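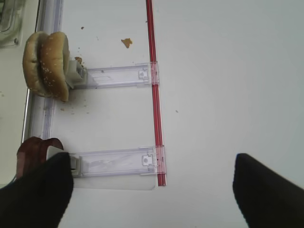
Mar 31, 2026

The budget for next year's work has to be in by the end of the week, so I have spent most of the last few days with a spreadsheet and a pile of quotes. I said in November that I would write up how the equipment money got spent, and this seems a good time to do it.

The short version is that the arm was the easy part. We got three quotes, two of them were close, and we went with Lornance. Their price was a little higher than Cornavico's but it included the controller, the stand and a day of setting up on site. Cornavico listed all of those as extras, and by the time I had added them back in, the cheaper quote was the dearer one. I now keep a column in the spreadsheet called 'to make it work' and I don't compare anything until that column is filled in.

The gripper was a separate line. I had put down money for one set of fingers and that was a mistake. Fingers wear, they get knocked, and sooner or later you want a different shape for a different job. Buns are a good case. They squash if you close too far and they roll if you don't close far enough, and a wide finger that is fine for a box is clumsy beside a bread roll. This year's plan has 2 spare sets in it from the start. They are not expensive next to everything else, but if they aren't in the budget you end up filling in a form for each one, and the form takes longer than the fitting.

The wrist camera came from Momine. It is small and does what we need. The cable was the trouble. The one in the box was too short to go down the arm with any slack, and the longer one took 3 weeks to come. If you are planning something like this, measure the cable run along the arm with the arm stretched out, then add some. I measured it folded up.

Now the part I got properly wrong, which was the small stuff. Out of the whole first-year budget I had set aside very little for things on the table -- the items being handled, the clips and plastic bits, the surface itself, cleaning. I had it down as petty cash. In practice we went over that line before the arm was half paid for. Real bread goes stale and sheds crumbs, sesame seeds get everywhere, and you buy more than you think you will. Clear plastic parts crack or go missing. I had 67 receipts for consumables when I sat down to do the accounts, most of them for tiny amounts, and sorting those out took a full morning.

So for next year consumables get a proper line, split three ways: food, plastic parts and cleaning. I have also put in a second worktop. A pale one again, as it shows the crumbs and you know when it wants wiping. The plan is to swap the tops over and clean one while the other is in use. At the moment we stop and wipe down, and that is time the arm is standing still.

We did look at whether to use pretend food. Chung do a set of moulded rolls and slices which would last for years, and I asked them for a price. It came out well under what we spend on bread over a year. We are going to buy one set for setting up and early tests and carry on with real food for the rest. Moulded bread doesn't give in the fingers the way real bread does, and the job is about real bread.

Spending on training is the other thing going up. Last year one person had done the course, and when that person was on leave nothing much happened. I have asked for places for two more. I don't know yet if I'll get both.

What I am leaving out is a second arm. There was some interest in it and Lornance sent over a quote without being asked, with a discount if we ordered by the summer. But the first arm is not busy all day yet. It is in use for 70 per cent of the hours we planned, and most of the gap is cleaning, resetting the table and waiting for parts. All of that is cheaper to fix than buying another arm, so I would like to fix it first and look at the numbers again afterwards.

Service contract: yes, the basic one. I read through the full one and most of the added cost was for a faster call-out, and we can live with the slower one.

I still need a firm delivery price on the worktop, and somebody has to ring about the longer cables. Once those are in I'll send the sheet off.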